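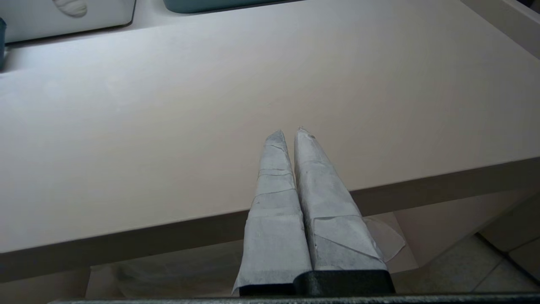
I've had the Ternudix soup maker since August, and I think I've finally used it enough to have opinions. My brother-in-law Noman Kakakhel has the same one and loves it, so of course I had to get one too (I held out for a month!). Mine was $101 on sale at the Kaewsai store out in Totdale.

Setup is easy. You rinse the jug, click the lid on, pick smooth or chunky and walk away. The smooth program takes 30 minutes. Chunky takes a bit longer and doesn't blend, so cut your carrots small or you'll be chasing logs around with a spoon. My first batch was leek and potato and it was gone by Saturday lunch, kids included, and one of mine thinks leeks are a punishment.

It's pretty loud when the blades kick in. The dog leaves the room. You also can't open the lid partway through to add cream without the whole program starting over, and that drives me nuts. I just stir mine in at the table now.

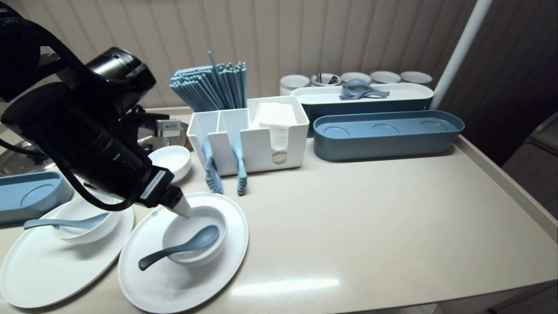 Cleaning

Okay, this is my biggest gripe. The jug can't go in the dishwasher, and the blade hangs down from the lid, so you're scrubbing around it with a bottle brush. There's a self-clean button that handles most of it if you use it right away. Leave lentils in there overnight and good luck to you. I did it once, and I had to soak the thing twice.

My old Urnier blender got soup smoother, especially squash, but I had to cook everything in a pot first and then pour it in hot, and I've got a scar on my thumb from that. So I'm fine with a few little lumps.

The recipe booklet is thin and way too salty. Skip the tomato one and do your own with a roasted pepper, so much better!
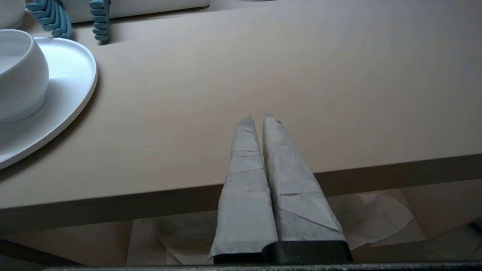 The table.

Would I buy it again? At the sale price, yes. At full price I'd want a jug that can go in the dishwasher. Four stars from me, and I'm making split pea tonight.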